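Cekavcombe Games Forum > Card Nights > House Rules

Blind levels for a two-table night

vzamfir
We had 2 tables going at the Cekavcombe club in February and the last hand was dealt long after the buses stopped. Levels were 20 minutes. I want to cut them to 12 for the next one. Any reason not to?

selorm_a
Plenty. At 12 minutes you see one round of the table if everyone behaves, and Everett takes four of those minutes to fold a seven and a two. You'd be better off starting with fewer chips.

E_Kowalczyk
I was thinking. It's allowed.

MarleneE
Keep the 20 minutes and drop the rebuys. Half the field went bust on purpose in the first hour and bought back in, so there were twice the chips on the table by the break. No clock can fix that.

vzamfir
The rebuys paid for the sandwiches, Marlene.

MarleneE
I had one of the sandwiches. My point stands. 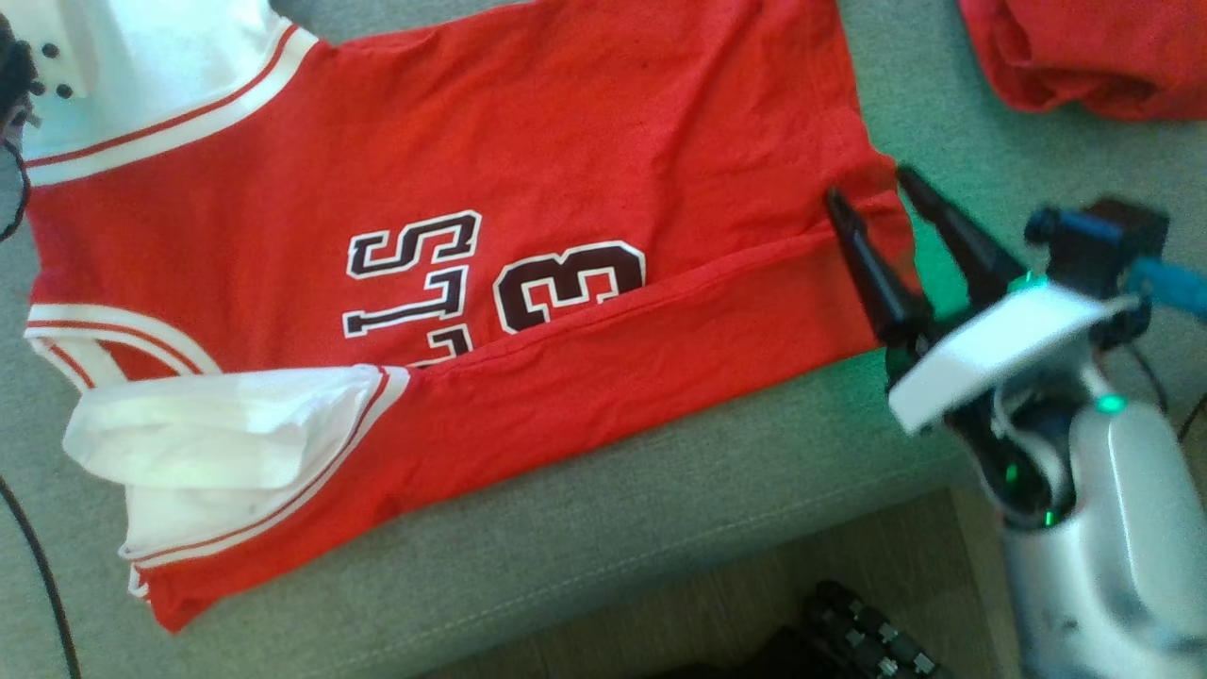

Posted by Skarphéðinn Thygesen, 14 August 2018, 386 posts

I've run the Wutum league for years and I'm with Selorm on the chips but not on the clock. Fifteen minutes is fine if you get rid of the silly in-between levels. Going from 50/100 to 55/110 doesn't frighten anyone, it just means digging about for small change.

selorm_a
Who on earth plays 55/110?

vzamfir
It's what the Cliltska timer gave us. I assumed it knew something.

Skarphéðinn Thygesen
It's a timer. Type your own levels in. 25/50, 50/100, 75/150, 100/200, break, then take the small chips off the table.

E_Kowalczyk
Fifteen is too quick for me.

selorm_a
An egg timer would be too slow for the rest of us.

vzamfir
Right, fifteen minutes, Skarphéðinn's levels, one rebuy each before the break. Marlene, you can bring your own sandwich.

MarleneE
One rebuy is still one too many. I'll bring cheese.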